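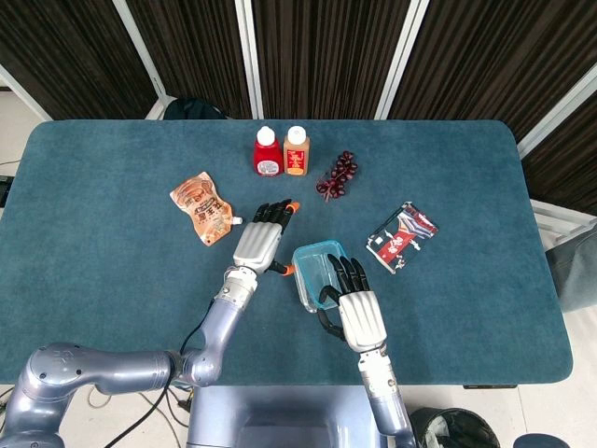 ## Unit 3: Packing Mixed Food Items by Hand

Course handout, revised 24 Nov 2021
Instructor: Mirela Godoy

### 3.1 Sorting before packing

Items are grouped by how they behave under load, and only then by size. The table layout for this unit has one item or more from each group:

- **Rigid:** the rectangular container with the light-blue rim. It holds its shape and can take other items inside it.
- **Semi-rigid:** the boxed snack. The faces are flat, but the corners crush first.
- **Squeezable:** the red and the amber-orange bottle, both with flip-top caps.
- **Flexible:** the spouted pouch. It has no fixed footprint.
- **Fragile:** the grapes. Berries split or come off the stem under point pressure.

### 3.2 Grasp and support

Clear containers are held low on the wall, with the fingers over the near edge and the thumb on the side. Thin plastic bows inward when pinched at the middle of a long side, and the rim then goes out of square.

Squeeze bottles are lifted by the shoulder, below the cap. Check that the cap is shut before the bottle leaves the table.

Grapes are lifted by the main stem with a second support under the bunch. Long bunches should be turned so that the heavy end goes down first.

Pouches are carried with the spout up. A pouch lying flat is raised at the spout end.

### 3.3 Packing order

1. Set the container square to the table edge.
2. Place bottles upright against the short wall.
3. Stand the pouch next to the bottles, spout up.
4. Lay grapes last, with nothing on top.
5. Boxed items that do not fit flat go beside the container – never across the rim.

### 3.4 Work surface

Carpeted tops reduce sliding and noise. They also catch on thin rims, so containers are lifted and set down, not dragged. Keep 60 mm clear between items before starting.

### Assignment

Work in pairs. Write out a packing order for the same items using a container half as deep, and state which item you would leave out. Two pages at most, handed in to Essam Radwan. Retakes are in January.

Reading: Lennox, course reader, section 2 (load and contact area).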